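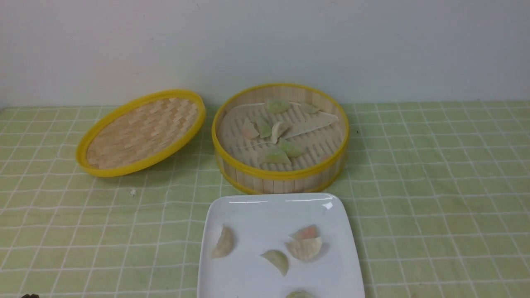

Abla Smadi wrote back after the last version of these pages to say she'd bolted everything together over a weekend, gotten the arms moving, and then had no idea what to do about the table, because I'd given the table one line. Fair enough! So this section is all table: the cloth, the food, the basket, and teaching the arms where things are. It assumes you've got Mulligan standing up, both arms wired, the head camera on its post, and the Flanenance software installed on whatever computer you're using.

Section 9. Setting up the dumpling table

Before you start

You need the steamer with its lid, a liner with holes in it, a plate, a cloth, and some dumplings. I use the green cloth with the white grid, and I've gotten attached to it. The lines give you something to square the camera against, and dark grippers show up nicely on it. A plain cloth works too, you'll just spend longer on step 4.

CAUTION: Do all of this with the arm power switched off until I say otherwise. Mulligan will happily move to its last saved position the second you turn it on, and the last saved position might be exactly where your face is.

9.1 Laying the table

1. Push the table up to the front of the base until it touches both rubber stops. Lock the casters.

2. Spread the cloth and pull it toward you from the front corners. Small wrinkles are fine. A big fold will catch a fingertip sooner or later.

3. Put the open basket in the middle, liner in. Lay the lid to the left with its woven side up and leave a little gap between the two. I used to let them touch, and every time the left arm went for the lid it dragged the basket along with it.

4. Turn on the camera (camera only!) and look at the preview. Shift the camera post, not the table, until the whole basket rim is in view. It's okay if the near side of the plate runs out of the picture. Hadi Bataineh and I went back and forth on this one, and he still tilts his down further than I do.

5. Set the plate right in front of the basket. Ours is square and white, and shiny enough to throw a highlight near one corner. If the glare lands on a dumpling, move your lamp a bit.

Note: A bare wall behind the table makes life easier. We had a shelf of paint cans back there at the Dukley shop and the software kept finding "lids" on it.

9.2 Loading the basket

1. Scatter the dumplings. Don't line them up. You want some on their sides and some close to the rim, the way they'd end up if a person had been at them with chopsticks.

2. Mix the colors if you can. The pale ones are hard to pick out on a cream liner and the green ones are easy, so a basket of only green will make you think your settings are better than they are.

3. Toss in a flat piece of wrapper if you have one. Mulligan should leave it alone. Mine tried to pick it up 22 times before I fixed the height setting.

4. Put a few on the plate too, and let one lean on another.

CAUTION: Nobody eats the practice dumplings. They sit out for hours and the fingertips touch everything.

9.3 First power-up

1. Clear your hands, sleeves and coffee off the table.

2. Hold the stop button in one hand. Yes, the whole time.

3. Switch on arm power and choose Park. Both arms should fold down low at the sides. You may still catch a bit of dark gripper in a bottom corner of the preview – leave it, the masking step in section 10 takes care of that.

4. Choose Touch Table. Each arm comes down slowly until it feels the cloth, then backs off. If one stops way up in the air, the wrist cable is too tight. Power off, loosen the tie at the elbow, try again.

5. Type in the grip force. I run 2 on the software's scale for dumplings and wouldn't go higher. They tear at the pleats first.

6. Choose Single Pick and click a dumpling near the middle of the basket. Save the rim ones for another day.

Note: If you get error 1553, the camera and the arms disagree on where the table is. Somebody bumped the post. Go back to 9.1, step 4, and run Touch Table again before you change anything else. I once spent a whole Monday rewriting the pick routine over this and the post was just loose.

9.4 Cleaning up

1. Park the arms, then switch off arm power.

2. Take the silicone tips off and wash them in warm soapy water. The Pladedham ones slide straight off. Older tips need a wiggle.

3. Let the basket and lid dry apart from each other overnight.

4. Shake out the cloth. Crumbs confuse the Touch Table routine more than you'd think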